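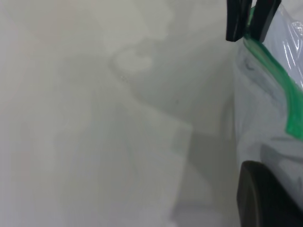 Light and shadow on a pale surface.

Villanueva Residents Association
Minutes of the general meeting, August 18, 2025

Tadeo Figueroa in the chair. Meeting opened at 7:05 p.m. with 84 households represented in person or by proxy. Quorum met.

1. Previous minutes
Approved with one correction. Under item 6, "Duven Road" should read "Duven Lane."

2. Water main, Duven Lane
The chair reported that Kodmont finished the pressure test on the lower section. The upper section is on hold until the valve boxes come in. Residents between the pump house and the bend will have low pressure on work mornings. Kodmont will hang door notices the day before. A resident asked if the driveway cuts would be patched in concrete to match. The chair will get the answer in writing.

3. Accounts
Balance in the operating account is $2,102 after the mowing bill. Reserve account unchanged. Two households are behind on dues and letters have gone out. Report accepted.

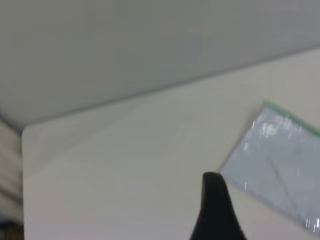
There was some discussion of whether the operating account should carry a larger cushion going into winter. Last January the plowing bill came before dues were in and had to be paid late. Motion to move the dues deadline up by one month. Seconded. Carried, with four opposed.

4. Drainage ditch
Grasader quoted $3,000 to clear the ditch behind the north lots and reset the culvert pipe. The quote does not include hauling. Several residents felt a second quote was needed. Others pointed out that the last heavy rain put water in three garages. Motion to accept the Grasader quote provided hauling is priced before work starts. Seconded. Carried.

5. Street parking
Complaints about trailers parked on the curve. The rule already allows 2 nights. Chair to send a reminder with the next mailing. No vote taken.

6. Other business
The mailbox cluster lock is sticking again. Request for a stop sign at the park entrance has to go through the county; form to be filed by the chair.

Adjourned 8:40 p.m.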